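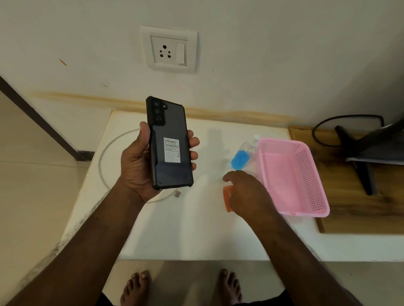
# Is it worth insuring a second-hand phone, or should I just put money aside?

**fuseck_lane**

Hiya all, bit of a long one, sorry! I've bought a used phone from a little shop in Irkeldale and I'm dithering over whether to take out cover for it. The shop is pushing a policy from a firm called Clolletti. It works out at 70 pounds a year, with an excess on top if you ever claim, and the man behind the counter was quite keen that I sign there and then (I didn't).

My home insurance might already cover it, but the booklet is forty-odd pages and I lost the will to live at the bit about garden sheds. I've had phones for years and only ever broken 2 of them, both down the same flight of stairs. Good case on this one already. What would you do?

**Malachy Mac an tSaoi**

I'd look at the home policy before anything else. You don't need to read the whole booklet, just find the pages headed "personal possessions" or "away from home". If that part isn't on your schedule then the phone is probably only covered indoors, and maybe only for theft and fire, so a drop on the pavement wouldn't count. Ring them and ask, and get them to put it in an email.

Then get the full wording from Clolletti, which they should give you before you pay. Things I'd check:

- whether they cover second-hand phones at all, and how old is too old
- what proof of purchase they want (a handwritten receipt may not do, so ask the shop for a proper one with the IMEI on it)
- whether loss is included or only theft
- the excess for a cracked screen

I paid for cover for 3 years on an old handset and when I did claim, the excess was nearly what the repair chap wanted in cash. These days I have a standing order into a savings pot and I've had one new battery out of it. If you'd really struggle to replace the phone tomorrow though, I'd lean towards the policy, at least until the pot has built up a bit.

Oh, and write the IMEI down somewhere at home. Dial \*#06# and it pops up.

**Abubakar**

Dont bother, waste of money. Mine has been dropped loads and its fine

**fuseck_lane**

Thanks both! Rang the home insurance at lunch and I don't have the away from home bit, but they can add it and it's less than the shop wanted. Waiting on the email now. Will go back for a proper receipt as well, mine just says "phone".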